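Headset with a single 3.5 mm plug, PC with two sockets – splitter or USB adapter?

Posted by Vasanthi Amarasinghe, Sat 6 May
7 replies · 1,195 views

vasanthi_a
My daughter has a pink wired headset with a boom mic, one four-pole 3.5 mm plug on the end. It works on her tablet. The desktop she has inherited is a Rimwood tower with separate green and pink sockets on the back and nothing combined on the front. I can buy a passive Y splitter for very little or a Kusex USB sound adapter for rather more. Is there any technical reason to prefer the second? She uses it for homework calls and a bit of gaming.

reece.mellor
Passive splitter. Green is headphones, pink is microphone, and there is nothing inside except wire. Check that it is sold as one four-pole socket to two three-pole plugs. The ones with two headphone sockets look much the same in the packet and will not carry the mic.

Y_Tkachuk
I would go USB. Rear mic inputs on older boards are noisy and the gain is often too low for a headset capsule. With a splitter you are stuck with whatever the board gives you.

reece.mellor
Depends on the board. I have run splitters on 12 machines at work and two of them hissed. Both were fixed by turning mic boost down a step and the input level up. Try the cheap part first.

Y_Tkachuk
Two out of 12 is not nothing. And the USB adapter takes the wiring standard out of it as well. If the headset is OMTP and the splitter is CTIA, the mic will be dead or the sound will be thin and hollow.

nuwan_m
It works on a recent tablet, so it is almost certainly CTIA. OMTP is only a worry with old phones. The more common fault is a plug not pushed fully home, particularly if there is a case or a thick collar in the way.

vasanthi_a
Thanks, all. I bought the splitter in the end, a black Sarantis one with a long lead. Levels as Reece suggested: boost at +10 dB, input at 80. There is a faint hiss if I record silence and play it back loud, but it is not audible on calls.

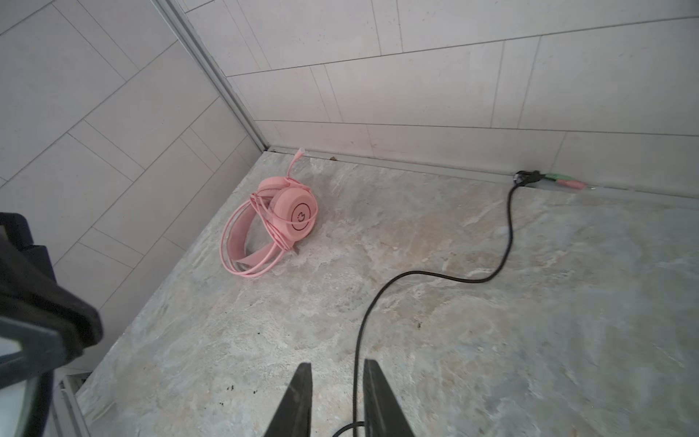

The remaining question is storage. The headset cable is long and she winds it round the earcups and the band, which I suspect is hard on it where it enters the cup. The splitter gets put down wherever there is floor. Is it better to leave the splitter plugged into the PC permanently and only disconnect the headset?

obaidul_e
Yes. Leave the splitter in the tower. The rear sockets are not meant for daily use and she will swap green and pink sooner or later. For the headset cable, make loose loops the width of a hand, secure them with a hook-and-loop tie and hang the lot by the band. Winding round the cups puts a tight bend at the strain relief. I replaced the cable on a Warnham headset in February for exactly that fault: left channel cutting out whenever the head was turned.

Y_Tkachuk
Agree on the loops. Disagree on leaving it in the back. A splitter hanging off the rear panel with the weight of a headset cable on it will work the sockets loose. Fix the lead to the desk leg so the tower carries no load.

obaidul_e
Fair point – a stick-on cable clip under the desk would do it. Leave a little slack on the tower side.

vasanthi_a
Clip ordered. I will mark the green plug with tape as well and report back if the hiss gets worse.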